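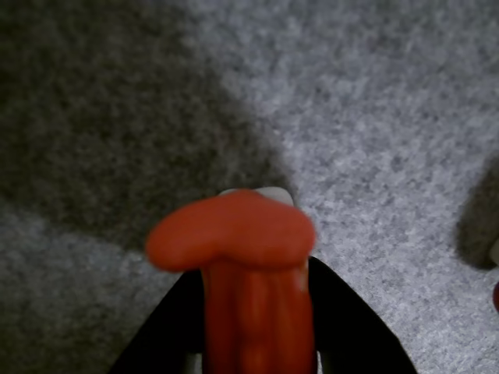

According to one reader of the last edition, section 9 spent so long praising the Serrano water softener that it forgot to say where the salt goes. Fair enough. The salt goes in the large compartment under the lid. The small one with the float in it is the brine well, and it wants nothing from you.

### 9.2 First fill and settings

1. Turn the bypass valve to BYPASS. The house still has water, just the hard sort.
2. Tip in one bag of tablet salt. Block salt doesn't fit, however you turn it.
3. Plug in the Roken timer. It will announce that it is midnight. Set it right.
4. Enter your hardness figure. Kollarport town supply is 234. If you're on the Sotonau borehole, ring for yours and sit down before they tell you.
5. Open the valve a quarter turn and wait for the hissing to stop, then open it fully.
6. Hold REGEN until the display shows 10. Let go. Holding on for longer takes you to the language menu, which is in a language.

**Note:** The first cycle makes a noise like a cow in a drainpipe. Later ones are quieter, and the timer runs them at 2 am so that you can judge for yourself.

**Caution:** Don't connect the garden tap to the soft side. The roses won't thank you and the salt isn't cheap.

If the display shows E4, the drain hose is kinked. Straighten it and repeat step 6. For any other code, see section 10. Replacement floats are part no. 1535.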